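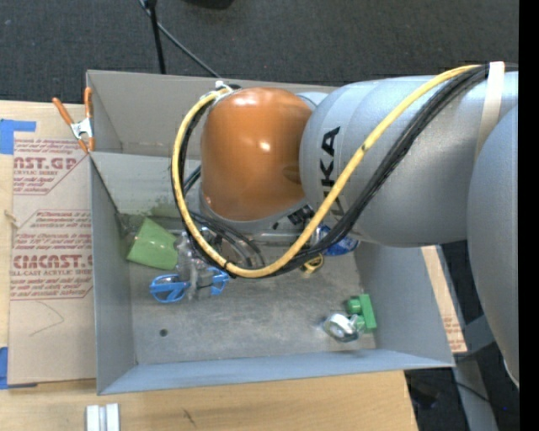
A green cup in a metal bin. Photograph: Drolleo

Drolleo opens reusable cup scheme to independent cafes

3 August 2020

Drolleo, the catering supplies wholesaler, has opened its Skollotell cup return scheme to independent cafes. Until now the scheme had been limited to 7 sites run by the Gwilliam bakery group, where it began in February.

Customers pay a refundable deposit and may hand the cup back at any member site. Cups are collected twice a week, washed at the company's Josen depot and sent out again in sealed crates. Each cup is rated for 400 wash cycles.

Membership costs £199 a year and covers collection, washing and replacement of worn stock. Cafes must set aside shelf space for four crates – two for clean cups and two for returns.

Sioned Llewellyn, operations manager at Drolleo, said: “The wash line has spare capacity on most shifts. Smaller cafes had asked for the same terms as the bakery group, and those are the terms they will get.”

Applications are open now. Collection rounds for new members will be confirmed in writing.

Press contact: Toàn Tiêu, Drolleo press office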